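Buttons, Switches and Things That Go Clunk

Gallery updated 22 September 2021

The collection began in February with a box lot from a closing-down sale in Nutthorpe. I wanted the box. It had a good lid. Inside were enough old controls to run a modest sawmill, and I don't own a sawmill, so they went on the shelf and then on the kitchen table, where they were not popular.

Since then I have become a person with opinions about push buttons. The rules are simple: it has to be a control somebody was meant to press, it has to fit on the shelf, and it can't cost more than 15 dollars. I have broken the last one 2 times, both at the Mudberg flea market, both before breakfast.

People ask what they're connected to. Nothing. A button connected to something is equipment, and equipment has to be dusted by whoever is in charge of it.

A dealer in Meminham claims to have roughly 1,000 of these in his barn, sorted by color. I have not been invited to see them, though I have hinted. The Hajdu catalog, which I read in bed like other people read mysteries, runs to 760 pages and still manages to skip most of the good ones.

A word on shape. The mushroom head is the one for people in a hurry - you can hit it with a palm, an elbow or a dropped sandwich. The flat kind in a bezel wants a fingertip and a clear conscience. I like both, but only one of them has ever been any use for taking out a mood on.

Three boxes in a row, on the black cloth with the mountains and the moon. Red mushroom on the left, flat green on the right, and in the middle the big green one in the yellow box, which gets the best spot because it would sulk anywhere else.
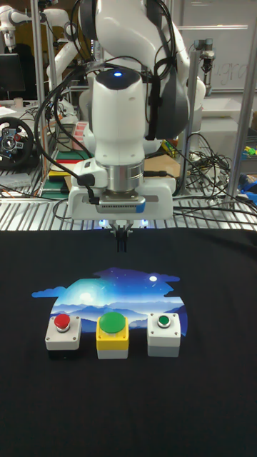
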